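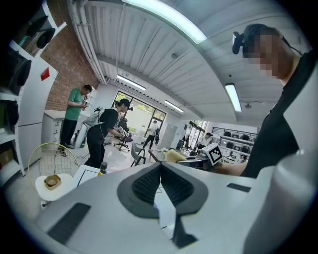

Black shirt.

Vurari Low-Lint Dryer Balls, second review

I ran the Vurari set against the plain Junex balls for 10 cycles each, same dryer, medium heat, mixed cotton load. Drying time came out 2 minutes shorter with the Vurari. That is within the spread of my machine and I would not pay for it.

Lint on dark cotton is the better result. The Junex balls shed gray fiber from the first cycle; the Vurari shed a little in cycle one and very little after that. Static was unchanged with either set – polyester still clings.

The box claims 2,000 loads. I can't test that. Surface pilling started at cycle six, mostly along the seam.

Noise is the main fault. In a steel drum they thump hard enough to hear upstairs.

Fine for dark cotton. Skip them for synthetics.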